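Lornadow Allotment Gardens
Minutes of the Monthly Plot Holders' Meeting, 8th October

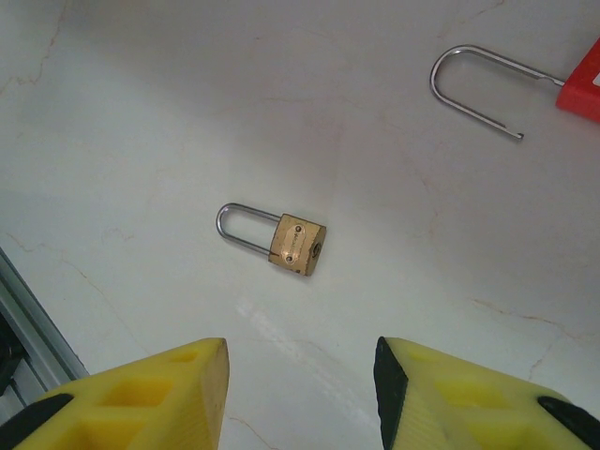

Brass padlock, shed keys discussed under item 4

Present: Poonam Chaturvedi (chair), Berenice Bautista (minutes), eleven plot holders as per the sign-in sheet.
Apologies: received from the Mishra Lane end, plots 2 and 3.

1. Minutes of the last meeting
Accepted with one correction. The compost delivery was left at the Norance gate and not at the main gate as recorded.

2. Money
Balance in the checking account is $3,558. The water bill of $1,666 is due before the end of October and has not been paid yet. Berenice will send the check this week. Two members asked why the bill is higher than last year. The meter was read in August this time, and the year before it was estimated. Poonam will ask the water company for both readings in writing.

3. Water shutoff
Standpipes will be turned off after the first hard frost warning. Anyone with a hose still attached should take it home. The dripping tap by the Nonness fence was raised again. A new washer was fitted in September and it still drips. Agreed to replace the whole tap in spring and put a bucket under it until then.

4. Shed and keys
Several people have had trouble getting into the tool shed. There are more keys in circulation than the key book shows. Agreed that all keys be brought to the next meeting and signed for again. Former plot holders will get a letter. A combination lock was suggested and voted down. The wheelbarrow with the flat tire is not to be put back at the front of the shed.

5. Waiting list
The list was last checked in spring. Berenice will write to everyone on it and remove those who do not reply. A request to split the large corner plot was discussed at length. The current holder is willing to give up the half nearest the path but wants to keep the gooseberries. Left with Poonam to measure up.

6. Bonfires
One complaint from a neighbor on Mishra Lane about smoke on a Sunday afternoon. Members are reminded that fires are allowed after dusk only, dry material only. No painted wood.

7. Any other business
Seed potato order forms are on the notice board. Leaf mold is free to take from the second bay. Please leave the first bay alone, it is not ready.

Someone left a blue casserole dish after the harvest lunch. It is in the shed.

Next meeting: first Tuesday of next month, same room, 7 p.m. Bring keys.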